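Bowl rim pickup fails since March – arm stops with force fault

kerkov_bench
Hello all. I have a problem with our kitchen cell and I would like some advice before I change more things. The task is simple: the arm takes a white bowl by the rim and moves it to the rack. Until March it worked well. Then it started to come down too far, so the fingers push on the rim and the controller stops with a force fault. In the last test I made 120 pickups and 30 of them ended this way.

The gripper is a Stidard two-finger, black, with narrow tips. The planner is Worku, default settings. The depth value for the rim jumps between one cycle and the next, although the bowl stays in the same place. I attach one view from the wrist camera, low over the bowl. 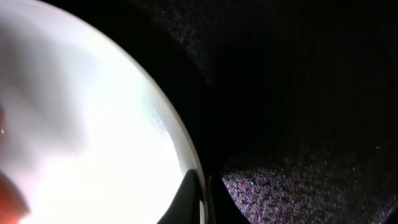 Wrist camera, fingers at the rim. Dark speckled surface on the right.

I already cleaned the lens and repeated the hand-eye calibration. It made no difference. My suspicion is the Stidard firmware, but I cannot prove it.

rudska_lab
I do not believe it is firmware. Look at the inside of the bowl, it is almost pure white. If your camera estimates depth from texture, it has nothing to hold on to there. Lower the exposure first and test again.

palletman
I disagree a little with rudska_lab. The rim itself is quite clear against the dark surface. A bright interior should not matter if Worku is fitting only the edge. I would check the finger length in the tool settings. We had a cell that was wrong by 2 mm after a tip change, and it gave the same fault.

rudska_lab
A wrong finger length gives the same error each time. He writes that the value jumps. These are different problems.

palletman
The depth jumps, yes. But he did not say that the faults come only on the cycles with the bad depth. Maybe he has both.

kerkov_bench
Thank you both. I compared the log now. Of the 30 faults, most have a bad depth value, but some have a good one and the arm still pushed too far. So it is possible that palletman is right also. The tips were changed in winter and I am not sure who measured them.

oatcell
Please also reduce the force limit while you are testing. What is it now? A broken bowl near people's hands is worse than a stopped cell.

kerkov_bench
It is the value from the old project, I never changed it. I will lower it tonight – then exposure, then the finger length, one at a time. I will write the results here.

rudska_lab
Good. Save the raw depth also, not only the fitted rim.

Contact the moderators | © Rudska Automation Forum | Thread 328 | Back to top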